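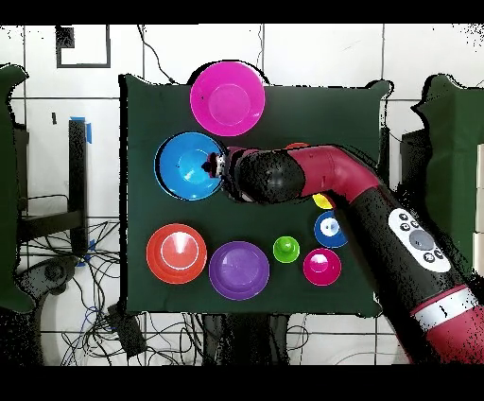 Page last changed: October, 4:10 p.m.

Gernham library network moves its branch websites to one shared system

The Gernham library network has finished moving its branch websites onto a single content system, closing a project that started in the spring and ran several weeks past its first target. All 13 branches now publish from the same set of templates, and the old branch addresses forward to the new pages.

Until this month each branch kept its own site. Some had been built by staff, some by outside contractors, and two were still made up of hand-edited files that had to be uploaded one at a time. Opening hours were stored in as many as four different spots on the same site, and a change for a holiday often reached only one or two of them.

The work was done by Savchuk, a small web development firm that won the contract last winter. Daryna Pylypenko led the project for the company.

"The hours were the first thing people complained about, so we did the hours first," Pylypenko said. "A branch manager types them in one time now. The home page, the contact page and the footer all read from that one record."

The new sites run on Brilturau, a content system that Savchuk maintains for public bodies and schools. Pages are built on the server when somebody edits them and then kept as finished copies, so an ordinary visit does not touch the database at all. Searches, event sign-ups and room bookings are still handled live.

Staff at the branches were given a reduced editing screen. They can change text, add a notice, post an event and swap a picture, but they cannot change the layout, the colors or the menu. Those settings are held at the central office. Several branches asked during testing for more control over their front pages, and the final version lets each one choose the order of the three blocks below the main heading.

The old sites held a large amount of material that had not been looked at in years. Savchuk and the network went through it over the summer. Pages that had drawn no visits in 36 months were moved to an archive, where they can still be read but do not show up in the site search. Local history pages were left out of that rule and carried over in full, whatever their traffic.

Forwarding the old addresses took longer than planned. The Stistoswood branch alone had used three different address patterns since its first site went up, and links to all three were still in use in school reading lists and on town pages. The first set of forwarding rules sent some of those links in a loop. The error was found during a test in the late evening, before the branch was switched over, and the rules were rewritten by hand.

That set the schedule back, and the network decided to move Stistoswood last. It had been planned as the first.

Pylypenko said the team would do that part differently another time. "We would pull the server logs in the first week and see what people really ask for. We worked from the list of pages each branch thought it had, and the list was short."

Visitors will notice the most change on phones. On the older sites the catalog search box shrank to a narrow strip on a small screen, and on one of them it could not be used at all without turning the phone sideways. The search box now sits at the top of every page and keeps its size. Text can be enlarged without pushing the menu off the screen - a point raised by readers at two of the branches where the new pages were tried out first.

Forms were also reworked. The card renewal form went from 26 fields to nine. Most of the dropped fields asked for details the library already had on file. A reader who is signed in will see name and address filled in and only has to confirm them.

The event calendar is shared by all branches, though each branch page shows its own events unless the reader asks for more. Events can be filtered by age group, by branch and by whether sign-up is needed. Repeat events, such as weekly story hours, are entered once with an end date. Under the old arrangement they had to be typed in week by week, and some branches had stopped listing them online.

Some parts are not ready. Reading lists made under the old accounts have been copied across, but private notes attached to single titles have not, and readers who want to keep them are asked to save a copy from the old account page while it remains open. The meeting room booking page works for the larger branches only. At the others, rooms still have to be reserved by phone or at the desk.

A version of the site in a second language was part of the original plan and has been put off until the new year. The templates already have space for it, according to Savchuk, and what is left is translation and checking.

Around 100 reports have come in through the feedback link since the switch. Most were about links inside older newsletters, and the network said those are being fixed in the order they arrive. A smaller number dealt with sign-in trouble, mainly from readers whose browser had stored the address of the old account page. Deleting the bookmark and starting from the branch home page clears the problem in most cases.

Savchuk will look after the system for the next two years under the same contract. Updates will be put in between 5 and 6 a.m., and a notice will be posted on the branch pages the day before if the catalog is going to be out of reach.

The old servers will stay on in read-only form until the end of the winter. After that the archive will be the only place to find the retired pages.

Staff training sessions continue at the central office. Branches that missed the first round can sign up through the staff page.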